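Unit 4 – Choosing a two-arm bench kit
Handout for the practical group, notes by Bijan Kiani

Read before the session please. Slides are on the shared drive, the September ones are out of date so ignore.

Kit under review: Cevura bench pair, sold by Van Dijk as a package. Two arms, one rail, enclosure, software licence. Our other option is the Plerow single arm, covered last time. Tralludville campus wants one answer from us for both sites.

What to look at, in order:
– reach. Can both arms get to the middle without fouling each other?
– cable routing. Look at where it loops and where it is clipped
– small parts. Pen caps are a good test, light and they roll
– clutter. Organiser and stapler stay on the table, a real desk has stuff on it
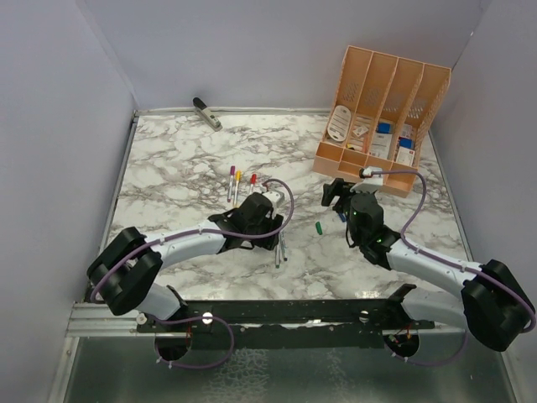
Marker task, two arms, organiser at the back right.

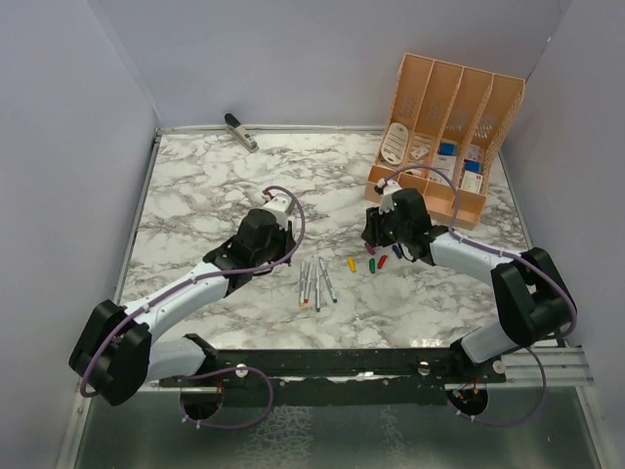 Reading time: 2 min

Cables first. Purple run goes from the wrist back along the forearm, then a loose loop down by the base. Fine on a bench. Would you want that loop next to a moving trolley? Write down what you'd ask the supplier.

Grippers. Note which way each one points before you say anything about grasp. A cap standing up and a cap on its side are diferent problems – treat them seperately in your write-up.

Walls. Plain and pale on three sides, good for vision work, less good as a guide to how it copes in a busy room. Lovely Ocampo will cover lighting next time so don't go deep.

Price. Quote is 1284 per month on lease, service visit 382 on top. Check whether spare fingers are in that, I couldn't find it in the paperwork.

To hand in: one side, your own words. Pick Cevura or Plerow, give two reasons for and one against. No marks for copying the brochure.

Deadline stays as on the course page. Questions to Lovely or me, by email.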